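Unit 6 – Grip faults on the two-arm bench
Course notes, Astgate Robotics Workshop
Instructor: Brenda Wainwright

Read this before the October lab. You will need the fault log from Unit 5.

The task was cup to plate, run on the Trullden bench. A grip fault means the cup was not where the controller believed it was. In the practice set we logged 3,675 attempts. The controller reported 1,719 of them as complete, and when we checked the video that number was too high. The close command had finished, so the software wrote "grasped" and moved on.

The causes we found:

Jaw width was read from the motor and never compared with the width of the cup. Fully closed jaws passed the check.

The approach height was set for an upright cup. A cup on its side needs its own approach.

The stop limit was 2,000 in controller units – too high for a thin plastic wall. Do not change it without asking. 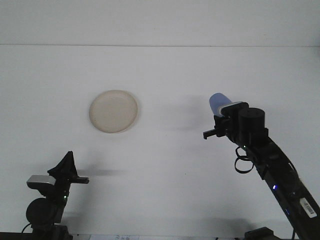
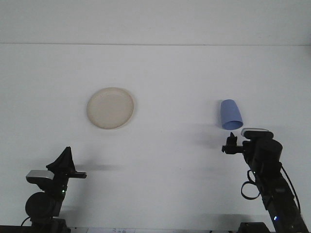 Fig. 6.2. Right arm and blue cup. First picture: cup in the gripper. Second picture: cup on its side on the table.

If a cup is lying down near the jaws, pause both arms before you reach in. Pausing one arm is not enough, as the other may still be running its part of the program. Use the stop button if the pause does not respond, and write down the joint positions before you home anything.

For next time: El Khatib, chapter 2, and the Vullia error table. Bring one log entry where the reported state and the video disagree, and mark the line where they split.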